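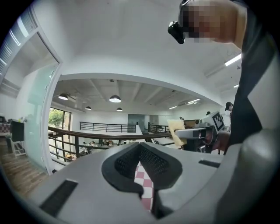 Lists > Equipment Loans > Archive > October > Re: Tripod plates and the change of standard

To all members of the Equipment Loans list:

The Loans Office has received the message quoted below and is replying to the whole list, as several departments have raised the same matter by telephone.

> We were informed in September that the Dedstead store would move
> all of its tripods to a single quick-release plate. Our department
> owns 4 camera bodies fitted with the older Sorensen plate, and two
> long lenses whose collars take the same size. We would like to know:
> will the older tripod heads still be available to borrow, who pays
> for replacement plates, and does the change affect the copy stand
> at Ellholm? We have a shoot booked there and would prefer not to
> find out on the day.
>
> Ellholm Site, Visual Records

The change applies to every tripod and monopod issued from the Dedstead store. The heads now carry the Arnari long plate clamp. A Sorensen plate will slide into this clamp but does not engage the safety pin, and the camera can leave the clamp if the knob works loose. Borrowers are therefore asked not to use the two together, even for a short exposure on level ground. Two lenses came back to the store this year with damaged mounts, and in both cases the loan record shows a mixed plate and clamp.

Nine of the older heads have been kept. They may be reserved until the end of the current loan period by writing "old head" in the remarks field of the request form. The online catalog does not list them separately, and a request without the remark will be filled with a new head. After the loan period ends they will be withdrawn and sold through the usual surplus notice.

Replacement plates for institution-owned cameras are supplied by the Loans Office without charge, one per body and one per lens collar. Each department should send its asset numbers to the office mailbox. Plates for personal cameras cannot be supplied, although they may be bought at the counter at cost. Screws are included. A coin will not tighten them properly and a hex key is attached to each new tripod by a cord; please leave it there.

The copy stand at Ellholm is not part of this change. It has a fixed quarter-inch screw and takes the camera directly, with no plate fitted. The column was inspected in August and its limit for camera and lens combined has been confirmed as 2942 grams. Users with a heavier combination should reserve the large stand at Dedstead. The department's existing booking at Ellholm stands as made.

Members have also asked about the 300 mm lenses. These are to be supported by the lens collar at all times when on a tripod, and the plate should be fitted with its long side parallel to the barrel. The collar supplied with catalog item 1282 has a worn thumbscrew and has been sent for repair, so that item will show as unavailable until the part arrives. No return date has been given by the repairer. Requests already placed for it have been moved to the next lens on the shelf, and borrowers should check the item number on their confirmation before collecting.

Returns continue as before. Tripods should come back with legs collapsed, the center column down and the plate in the clamp. A plate left on a borrower's camera is treated as a missing part, and the loan remains open in the system until it is received. The counter closes at 4:30 p.m. on Thursday for stock checking and at the normal hour on other days.

Further questions may be sent to this list or to the office mailbox. Please quote the loan number where there is one.

Loans Office
Dedstead Store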